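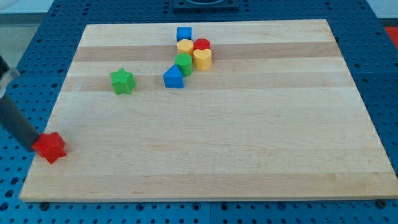 The Counter at Brondel

My aunt left me the hardware store in Brondel and the debts that went with it. I had been there four times as a child and once as an adult, for the funeral, and I drove up in August meaning to sell.

The man from the bank met me at the door with the keys. He was polite. He said the building was sound and the stock was not worth much, and that a company called Camico had asked twice about the lot. They wanted to put up storage units. He gave me a folder and told me I had until the end of the month to decide.

I slept in the apartment upstairs, on her couch, with the windows open. In the morning I went down to make a list of what was there. I had got as far as the paint when someone knocked on the glass. It was 9 in the morning and an old woman was standing on the step with a faucet handle in a bread bag.

"She opens at nine," the woman said.

I told her my aunt had died.

"I know that. I was at the church. I need one of these."

I let her in. I didn't know where anything was, but she did. She walked to the third aisle, pulled out a drawer, and held two handles up to the light until she was satisfied. Then she put money on the counter and waited. I couldn't open the register, so I gave her change out of my own pocket. She counted it.

"You look like her around the mouth," she said, and left.

By noon there had been a boy for bicycle oil, a couple arguing about hinges, and a farmer from out past Millent who wanted to know if his chain had come in. I looked in the back room and it had. It was sitting under a shelf with a tag in my aunt's writing. The tag said 14 feet, paid, be patient with him. I took off the tag before I gave him the chain.

After that I started reading the tags. She had them on everything that was waiting for someone. Most of them were only a size and a price. Some had more. Will say it's the wrong one, it isn't. Ask about the knee. Owes for the last one, don't bring it up.

I had thought of her as a quiet person. At family dinners she sat at the end of the table and left before the coffee. My mother used to say she had no interest in people, and I had believed that without giving it much thought.

The ledger was under the counter, behind the key blanks. I sat down with it that night and worked through the columns. The store had lost money in each of the last 3 years. It hadn't lost a lot, but it had lost it steadily, and she had covered the difference from her savings until there weren't any. Beside each bad month she had drawn a short pencil line and nothing else. I looked for some plan, or a letter to the bank, and found a receipt for a new sign that she had ordered from Ruppert in the spring.

The sign came the next week. Two men carried it in from the truck and leaned it against the nails. It had the store's name on it, the same as the old one, in the same green.

"It's paid for," the older one said. "You want it up?"

I said I was selling the place.

He nodded and looked at the ceiling for a while. "We've got the ladder out already," he said.

So they put it up. It took them most of an hour. A few people stopped across the street to watch, and the woman with the faucet told them it was crooked - it was, a little, and they fixed it.

The man from the bank called that afternoon. He said Camico had raised their offer and would like an answer. I asked him how much the store would have to make in a month to cover the payment. He was quiet, and I heard him turning pages, and then he told me. I wrote the number on one of her tags.

"That's more than she ever did," he said.

"I can see that."

"So what should I tell them?"

Somebody had come in. It was the farmer again, holding the chain, and I could tell from the way he was walking that he was going to say it was the wrong one. I told the bank I would call back before 12 the next day. Then I put the phone down and asked him about his knee, in case that tag had been his too.

"It's no better," he said, and pulled up the stool.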